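Home | Hats & Scarves | Closet | Mending | Ask Us

How to Keep a Soft Newsboy Cap in Shape

by Myfanwy Craddock

My grandfather wore a newsboy cap every day of his life, or so it seemed to me, and he hung it on a nail by the back door at Tosstead, where it slowly turned into something like a pancake with a point. I loved that cap, but I've learned to treat my own a little better!

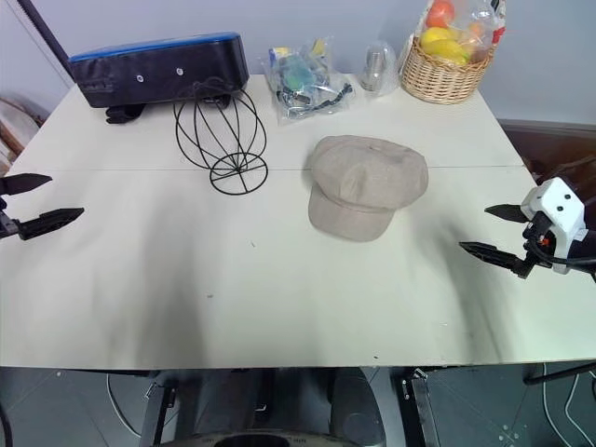

A puffy, paneled crown wants something round underneath it when you're not wearing it. I'm very fond of the open wire hat stands, the kind shaped like a head, because air can get up inside the cap (and they weigh next to nothing, so you can move them when you dust). Mine came from Navickas and I've had it for years.

Start by clearing yourself a bit of table. Set the cap down crown-up and go over it with a soft clothes brush, working from the middle of the top out toward the edges. Go gently over the seams, where lint likes to settle in.

Next, turn it over and run a finger around the inside band. If it feels grimy, wipe it with a barely damp cloth and let it air until it's completely dry, which in February at my house means overnight.

Now for the stand. Hold the cap by its sides, never by the brim, and lower it straight down over the wires. Give the crown a little pat and a tug so the fullness sits evenly all the way around, and turn the brim to the front. If your stand leans, as plenty of them do, try bending the base very slightly with your hands until it sits better.

Leave it there, away from the radiator and out of strong sun. Every 3 weeks or so I take mine off, brush it again and put it back a little turned, so the wires don't press on the same spots all winter.

Comments (3)

Dace Dzene: I've been stuffing mine with tissue paper. Is that all right for tweed too?

Myfanwy Craddock: Perfectly fine, Dace, just don't pack it too tight!

busthorpe_jen: My brim has a crease right down the center. Would steam help, or will I make it worse?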